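## 4. Drinks Containers at the Desk

This section applies to all shared desks at the Preltavcombe site, including the wooden units with a back panel and side panel. It covers vacuum flasks, thermoses and bottles kept at the desk during working hours. Food is covered in Section 5.

### 4.1 Placing a container

1. Clear a flat area near the center of the desk surface. Move loose paper to the tray.
2. Set the container upright, with its full base on the wood.
3. Leave at least 9 inches between the container and any keyboard or document.
4. Stand glass bottles to one side, next to the back panel. Gift bottles and sealed wine may be kept there until the end of the day – they may not be opened at the desk.

**Note:** Paper notes may stay on the back panel. Keep them above the height of the container where possible, as steam causes ink to run.

### 4.2 Removing and replacing the lid

Hold the body of the thermos steady on both sides before turning the lid. Pressure should be even, and applied to the body below the metal neck. Do not hold the container by its rim. 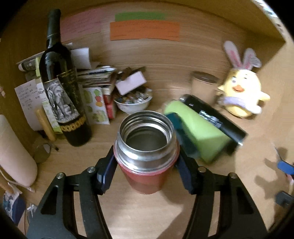 Once the lid has been removed, place it upside down on a clean cloth. Check the threads inside the mouth for residue, and wipe them if necessary. When replacing the lid, start the thread by hand and turn until it is snug. A lid that sits at an angle should be taken off and started again.

**Caution:** Contents may remain hot for many hours. Never look directly into the mouth of a container that has just been opened.

### 4.3 Cleaning

1. Empty the container in the kitchen sink, never in the restroom.
2. Rinse with warm water and a soft bottle brush (Stedico stock item 207).
3. Wipe the outside dry, including the shoulder and the base.
4. Leave the lid off overnight – closed containers develop an odor.

Abrasive pads must not be used on painted or polished surfaces.

### 4.4 Spills

Lift the container first, then blot the wood with an Ayaaba cloth. Work with the grain. Marks that remain after the surface has dried should be reported to the Facilities Desk at extension 643, with the desk number.

Replacement cloths and brushes are kept in the supply cabinet on each floor. The cabinet is restocked in May.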